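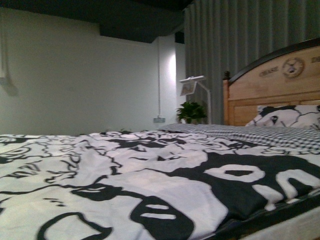
Housing Support Officer (Young People)
Nevik Housing Association, Bristilgate

Location: Engelhardt House, Bistby Road, Bristilgate
Hours: 24 per week, including one evening
Contract: Permanent, subject to a probationary period
Reports to: Sabine Pfeiffer, Head of Supported Housing
Reference: 923
Closing date: 20 September 2025

Nevik Housing Association wishes to appoint a Housing Support Officer to join its young people's service in Bristilgate. The Association provides furnished rooms and small flats to tenants aged between 16 and 25 who have left care, or who are unable to remain in the family home. The service has 60 tenancies across two sites, Engelhardt House and the newer building at Bistby.

The post has become available following a review of the service completed in July. The review recommended that each tenant should have one named officer from the date of application until the end of the tenancy, and the staffing of both sites has been rearranged accordingly.

Main duties

The postholder will hold a caseload of about 24 tenants and will be expected to:

Meet each applicant before an offer is made and explain the terms of the tenancy in plain language.
Agree a written support plan within two weeks of the tenant moving in, and review it with the tenant at regular intervals.
Help tenants to claim the benefits to which they are entitled, to set up payments for rent and fuel, and to deal with arrears at an early stage.
Carry out room and flat inspections with proper notice, and report repairs on the same working day.
Attend meetings with social workers, colleges and health services where the tenant has agreed to this.
Keep accurate case records in line with the Association's policy on confidentiality.
Take part in the on-call rota – one week in eight – for which a separate allowance is paid.

Tenants are free to arrange and decorate their rooms as they wish, within the terms of the tenancy agreement. Officers are expected to respect the room as the tenant's home at all times and to enter only by invitation, or after notice has been given, except in an emergency.

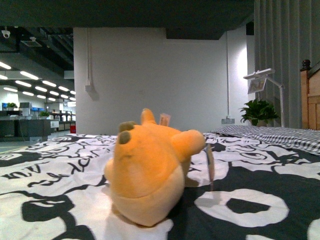 Is a housing qualification required for this post?
Applicants do not need to hold one at the time of appointment. The Association will pay for a recognised Level 3 course in housing practice, to be started once the probationary period has been completed, and study leave is granted for this purpose.

Person specification

Applicants must be able to show experience of working with young people, whether paid or unpaid, in housing, youth work, education, care or a similar setting. A sound knowledge of safeguarding procedures is required, together with the ability to write clearly and to keep calm in difficult conversations. Knowledge of housing benefit rules is desirable. A full driving licence is desirable but not essential – the two sites are linked by a regular bus service.

Applications from people who have themselves lived in care or in supported housing are welcomed.

Terms and conditions

Salary is paid on the Association's officer scale, and details of the current scale are included in the application pack. Annual leave and pension arrangements are set out in the same document. The appointment is subject to two satisfactory references and an enhanced criminal record check, the cost of which will be met by the Association.

How to apply

Application packs may be requested in writing or by telephone from Darcy McKinnon, Recruitment Officer, at Engelhardt House, quoting the reference given at the head of this notice. CVs will not be accepted in place of a completed form. Large print and audio versions of the pack can be supplied on request.

Shortlisted applicants will be invited to an interview and a short written exercise at Engelhardt House. Two tenants will sit on the interview panel. Reasonable travel costs will be refunded on production of receipts.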